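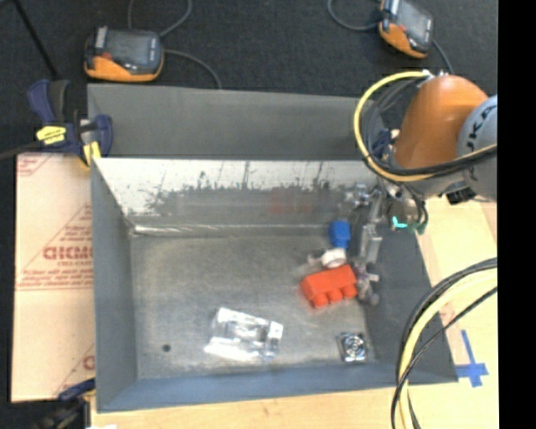
# Toy and Small Parts Sorters, Part Time

**Bulline Reuse, Brerkirau**
**Applications close Apr 14, 2019**

Bulline Reuse is hiring sorters for the small parts room at our MacLeod Street building. The work is going through mixed donations of toys and small household goods, deciding what each piece is, and putting it where it belongs. Four positions are open, two on the morning shift and two on the afternoon shift.

## About the work

Donations come to us mixed. A single box can hold building blocks, play food, game pieces, doll clothes, pens, batteries, packaging and things that take a minute to figure out. The intake crew opens the boxes, pulls out anything large, and tips the rest into open sheet-metal bins. The bins rest on the tabletops in the small parts room, and that is where your job starts.

A bin near the end of its run might have one red-orange building block left in it, a couple of small white and blue pieces, and a clear plastic package. The block is easy. It goes with the other blocks of its size. The clear package needs a second look: if there is something in it that belongs to a set, it stays closed and goes to the set shelf, and if it is empty it goes to plastics. Clear packaging is the item new sorters miss most often, and we ask you to feel along the bottom of the bin before you call it done.

Sorted goods go three ways. Complete sets and good single toys go to our own store. Loose blocks and craft parts go to Skakora, the school supply program we run with the Brerkirau elementary schools. Broken or unsafe items are recycled when we have an outlet for them and thrown out when we don't.

## What you will do on a shift

- Sort the contents of your bin into trays using the category sheet, which has 17 categories
- Check each toy for cracks, sharp edges, loose magnets and open battery compartments
- Put batteries in the red can as soon as you find them, never in a tray
- Set aside anything you can't identify on the question shelf, with a slip
- Match parts to open sets on the set shelf and update the card
- Wipe down the bin before it goes back to intake
- Sweep under your table and empty your packaging bag at the end of the shift

You will not be asked to price items. Pricing is done at the store.

## Hours and pay

Shifts are four hours, Monday through Friday. Mornings run from 8 to noon. Afternoons run from 1 to 5. Most sorters work three or four shifts a week, and we set the schedule two weeks ahead.

Starting pay is $13 an hour, paid every other week by direct deposit or check. There is a review after 90 days. Sorters get a 15-minute paid break each shift and a discount at the store.

These are regular part-time jobs and not seasonal. We do slow down in February, when donations drop off, and at that time you may be offered shifts in the store or at intake to keep your hours up. You can say no to those and keep your place on the sorting schedule.

## The room

The small parts room is on the ground floor at the back of 171 MacLeod Street. It is level with the parking lot and has a wide door. The floor is carpeted, which keeps the noise down and also hides anything small that falls on it, so please look before you roll a chair.

You can sit or stand. We have tall stools and regular chairs. Table lamps are available and most people end up using one, especially for dark pieces, which are hard to pick out against gray metal. The bins get a lot of use. Their floors are worn and some have small holes in the corners. If a part is small enough to go through a hole, pick it out first.

The radio is usually on at a low volume. You may wear one earbud. Food stays in the break room, and drinks need a lid.

## What we are looking for

No experience is needed and we do not require a diploma. We train everyone, including people who have sorted somewhere else, since our categories are our own.

You should be able to:

- Work at a steady pace for four hours with one break
- Tell similar colors and shapes apart, with glasses or a lamp if you need them
- Pick up and handle small objects for most of the shift
- Read the category sheet and write a short note on a slip
- Lift up to 20 pounds now and then (full bins are moved with a cart)
- Show up on time and call if you can't

It helps if you know toys. Parents, former teachers, babysitters and people who grew up building things tend to recognize parts faster. It also helps to be comfortable leaving a piece on the question shelf and moving on to the next one.

If you can do most of this list but need something changed, tell us in your application. We have adjusted table heights, shift lengths and the print size on the category sheet for current staff.

Applicants must be 16 or older. Applicants under 18 need a work permit and can only be scheduled for afternoons during the school year.

## Training

Your first two shifts are paid training. On the first one you work beside a current sorter at the same bin. On the second you have your own bin, and the shift lead checks your trays before they go out. After that, trays are spot-checked.

We don't keep individual piece counts. A careful sorter who fills fewer trays saves the store and Skakora a lot of work later on. The mistakes we do talk to people about are safety ones: a battery left in a tray, a cracked piece passed as good, a magnet that was loose and got through.

## Questions we get

**Do I have to know every brand of block?**
No. Samples of the common sizes are glued to a board by the door. Hold yours up next to them.

**Are the donations clean?**
Mostly. Intake pulls out anything that is wet or soiled. Gloves are provided, in three sizes, and you can wear them the whole shift. Hard plastic toys are washed after sorting.

**Can I buy something I find in a bin?**
Not from the bin. It has to go through the store first, and staff wait one day after it is put out.

**Can I apply with a friend?**
Yes, but send separate applications. We can't promise you the same shift.

**Is there parking?**
The lot behind the building is free for staff. The number 8 bus stops across the street. Bikes can be left inside the back door.

**Can I volunteer instead?**
Not in the small parts room. Skakora takes volunteers for packing classroom kits during the summer and posts those dates at the store.

## How to apply

Pick up a form at the store counter or at the front desk on MacLeod Street. You can also write us a short letter in place of the form. A resume is fine but isn't required. Either way, include:

1. Your name and the best way to reach you
2. Which shift you want, morning or afternoon, and whether you could do either
3. How many shifts a week you would like
4. The earliest date you could start
5. Anything you would like us to know about the way you work

Drop it in the box at the front desk or mail it to Bulline Reuse, Small Parts Room, 171 MacLeod Street, Brerkirau. Mailed applications should reach us by the closing date.

We will contact everyone who applies. If we would like to meet you, we'll set up a visit of one hour. Half of it is a conversation and the other half is spent sorting a practice bin, so wear something comfortable and bring reading glasses if you use them. You will be paid for the hour whether or not you are hired.

References are checked only after we make an offer. Please have two ready. They can be from a job, a school, a place of worship or a neighbor you have done work for.

Bulline Reuse is an equal opportunity employer. The form is available in large print at both desks, and front desk staff can fill it out with you if you prefer to answer out loud.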